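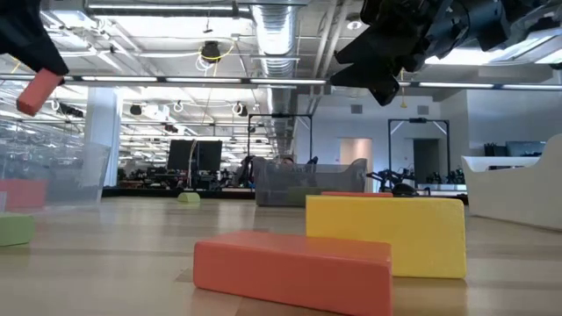 Re: [play-library] Foam blocks, and where they are meant to live

From: Saskia Whitcombe
To: play-library list

Dwayne asked a fair question and got four replies about parking, so I'll have a go at the blocks.

Dwayne Haddad wrote:

> Can somebody tell me the system for the foam blocks? I put them
> away by colour. When I came back in the afternoon they had been
> put away by size, and there was a green one on the floor that
> apparently belonged to neither camp. I don't mind which we do.
> I would like it to be one of them.
>
> Also, is the mesh bin for blocks or for balls? I have been told
> both, by the same person.
>
> Dwayne

The same person was me, so I'll start there. The mesh bin was for balls until September, when Alby took the balls to the other hall and they stayed there. It has been for blocks ever since, in theory. In practice it is for whatever you happen to be holding when the kettle boils.

As for the system, we have had three. Fouad's was by colour, which looked lovely and came apart over the question of whether salmon is a red. (He says pink. We have reds that are nearly orange and oranges that are nearly red, and I am not reopening it.) Tayla's was by shape, which is sensible, except that we own a great many rectangles and very few of anything else, so one bin was full to the brim and another held a cylinder. The third is the one Dwayne walked in on, and I can't find anyone who will own up to it.

What I'd like us to do from now on:

Big blocks go in the mesh bin. By big I mean anything with a side of 30 cm or more. Lay them flat. If you stand them on edge they look very smart and fall over on the next person.

Small blocks go in the clear plastic bin, all colours together, salmon included. You can see through the sides, so you can find what you want without tipping the lot out.

The oddments, meaning the sticks and the little bits that are too small to be any use for building, go up on the table in the small containers. I did a sort-out up there and got as far as this before I lost interest: 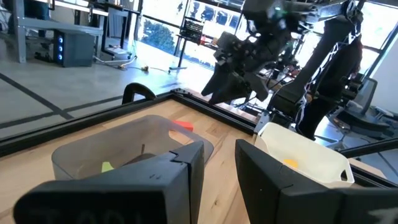
Do the foam blocks need washing before they go back in the bins?

Only when they are visibly grubby. Warm water and a drop of washing-up liquid on a cloth, then leave them out on a towel until they are properly dry. Please don't soak them. Alby soaked one in the sink and it weighed as much as a cat for the best part of a week.

On labels: Fouad has offered to make some, and I have said yes on condition that they say BIG, SMALL and ODDMENTS and nothing else. The last set had a key. I have a roll of the Pluvura tape left over, 18 mm wide, so he can't fit a key on it even if he tries.

On numbers: the inventory says 166 blocks and I suspect it of optimism. Tayla has the original list and thinks it includes the 80 we lent out to the toddler group, which came back in stages and possibly not all from the same set. If you find foam blocks in your car, your shed or a child's bed, bring them along, no questions asked. Well, one question, from Tayla, who has the list.

Dwayne, if you're putting away this week and it doesn't fit the above, use your judgement and tell the list what you did. All I ask is that it isn't a fourth system.

Could whoever has the lid to the clear bin please bring it back? It fits nothing else. I have tried it on everything we own.

Saskia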